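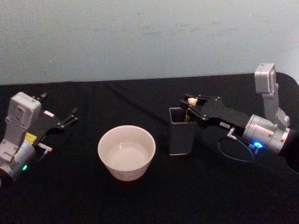 Slide 1. White bowl on a black table cloth.

Events > Tullach Dining Services > Speaker Notes

162 shares | 2 comments

Setting the Water Table: Bowls, Cloths and Containers
Speaker: Thu Phan, Dining Services
25 September 2019

Opening

Welcome the participants and thank Tuấn Cù for preparing the hall. State that the session concerns the side table on which finger bowls and rinse water are set out before a formal meal. The main dining tables are covered in the afternoon session, led by Quyên Quách.

The cloth

Begin with the cloth. Tullach adopted black cloths for side tables in January, following a review of all 333 table settings used during the previous season. The white cloths showed tea stains by the second course and were being changed too often. On black, a white bowl is easy to find from across the room, and guests are less likely to set a used glass beside it.

Remind staff that the dark cloth has its own demands. Fold lines remain visible for some time after it is opened, and lint shows clearly under overhead light. Cloths should be hung overnight where space allows. A soft crease is acceptable on a side table – it is not acceptable on a head table.

The bowl

The standard bowl is round, white and plain at the rim. Patterned bowls from the old Narari service may be used for family events only. Pass the sample bowl along the front row at this point and allow time for it to come back.

Water should be shallow. A bowl filled close to the rim cannot be carried through a crowded room without spilling.

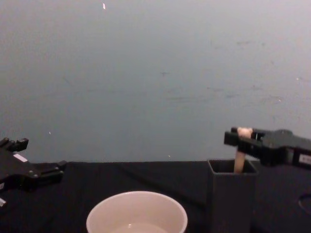
A low level also makes it simple to see whether the water is clean. Staff should look into each bowl from above before guests are seated and replace the water if anything is floating in it. Bowls are set down first and filled from a jug – they are not carried full from the kitchen.

Containers

Tall containers belong to the side of the bowl, within easy reach. Square ones should be lined up with the table edge. Hường Hồ has asked that small towels be rolled, not folded, before they are placed in a container.

Questions

Allow 20 minutes. Requests for additional cloths should be sent to Thư Giáp after the session. Participants are asked to return the printed setting plan at the door.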